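Tornlow Lever Handle Set, Review

Print | E-mail

I replaced three round doorknobs in my house with the Tornlow lever set in January and have been using them every day since. The old knobs were fine, but they were hard to turn with wet hands or a full laundry basket, and the one on the bathroom door had started to slip. The set costs $26 per door. I also looked at the Mikmont lever, which felt heavier in the store but cost more and only came in one finish.

Each box has two levers, two round base plates, a latch, a strike plate, a small hex key and two long screws. The instructions are one sheet, printed on both sides. They are clear enough, though the drawing for step four shows the latch facing the wrong way for a door that opens inward. The bevel should face the side the door closes toward.

The first door took me 30 minutes. The other two went faster. My doors already had standard holes, so I didn't drill anything. The old strike plate was a little taller than the new one, and I had to fill the gap with wood putty and paint over it.

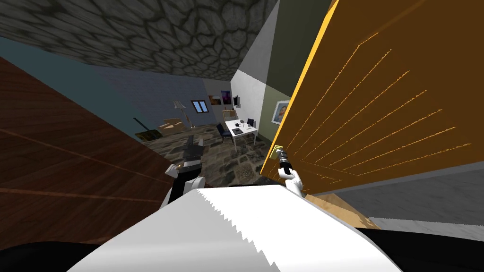 2 min read

The levers move smoothly and spring back to level when you let go. You can open them with an elbow. On the bedroom door the latch clicked loudly for the first week, and a little dry graphite took care of that. I would not use oil, which picks up dust.

My main complaint is the set screw. It sits on the underside of the base, where it is hard to see, and on two of my three doors it worked loose after 90 days. The lever then has a slight wobble. Tightening it takes a minute, but the hex key is an odd size and I had put mine away in the garage. Keep it in a kitchen drawer.

The finish has held up well. There are no scratches on the hallway side, where keys and bags hit it. Fingerprints show more than they did on the old brass, and they wipe off with a damp cloth.

Sleeves do catch on the end of the lever. The Mok version has a tip that curves back toward the door, and if you have narrow hallways that might suit you better.

I would buy the Tornlow set again for bedrooms and closets. For the front door I kept the Zinix deadbolt and knob I already had.

Print | E-mail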